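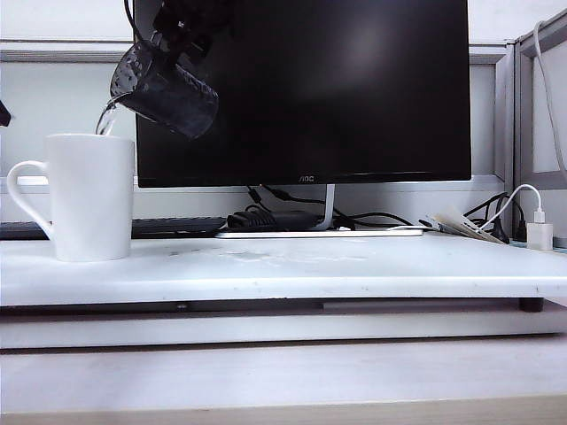 Why does my Javance gripper let go of things when the power drops?

Units shipped before the April revision have a brake that needs power to stay clamped, so when the supply sags the fingers open. The newer ones have a spring brake that clamps when power is lost. You can swap the old brake for the new one with the kit on this page.

Javance Brake Retrofit Kit (for the two-finger gripper)

In stock at the Redmont warehouse. Ships with screws, spring pack, gasket and a printed sheet.

I sell these grippers and I use one myself, so I'm going to tell you how I found out about this, and it wasn't from a bulletin. I was running my pouring routine in the office late in the afternoon when a heater on the same circuit kicked in. The arm froze, which is what it's supposed to do. The fingers opened, which they are very much not supposed to do! The jug landed on its side and I had water running toward a power strip. Nothing got fried and I didn't get hurt, but I spent the evening with a roll of paper towels and a bad mood.

So I pulled the log. The last good line was cycle 1,153, then a low voltage flag, then nothing at all. I'd had the thing down as good for 3,000 cycles between services, and it was. The service interval has nothing to do with it. The brake could be brand new and it would still let go.

I wrote to Westerberg, who build the brake, and they sent me the drawing for the spring version. It fits the old housing (the screw holes line up, thank goodness) and it's what goes into every unit now.

Which one do I have?

Look at the underside of the wrist plate. If there's a W stamped next to the cable exit, you already have the spring brake and you can close this page. No stamp means the old one. Units bought through Wodimberg are a mixed bag, so please look even if yours is fairly new.

You can also test it. Take everything out of the fingers, clamp on a folded towel, keep your hands clear and cut the supply at the switch. Old brake: the towel drops. New brake: it stays put. Do it a few times, my own gripper held once and then dropped on the next try, and I nearly talked myself into thinking it was fine.

Until the kit is in

Please stop carrying liquids, glass, or anything you'd be sad to see on the floor. If you really have to keep running, put the gripper on its own outlet and keep the fill low. I was using 300 ml at most while I waited for my parts, over a desk with the screen switched off, and I still stood there with one hand near the stop button. Don't run it unattended and don't run it above anyone's lap. 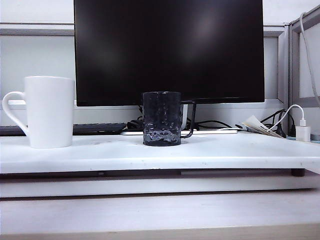 White mug and dark textured mug on the raised shelf, monitor off.

Fitting it

Unplug the supply and wait for the wrist light to go out. Take off the cover, lift the old brake straight up, and drop the new one in with the spring pack facing the cable side. The gasket goes on last. It looks too big and it isn't – press it in from the corners and it'll seat. The cover screws want to be snug and no more, I stripped one by being a hero about it.

After that, run the towel test again before you go anywhere near a full jug. One thing that surprised me: the fingers open a touch slower with the spring brake, so if your routine releases a cup and backs off right away, add a short pause or you'll drag the cup along with you. I had to fix that in both of my routines.

If you're also getting slow drift in the grip while the power is on, that's a different problem (usually the finger pads) and this kit won't help. The pads have their own page.

Price and returns

Free if your gripper has no W stamp, just send me the serial number through the contact form. If you want a spare you can buy one at the normal price. I'd like the old brakes back, please – a return label is in the box, and Westerberg wants to take them apart.

Questions go through the same form. I read it in the mornings.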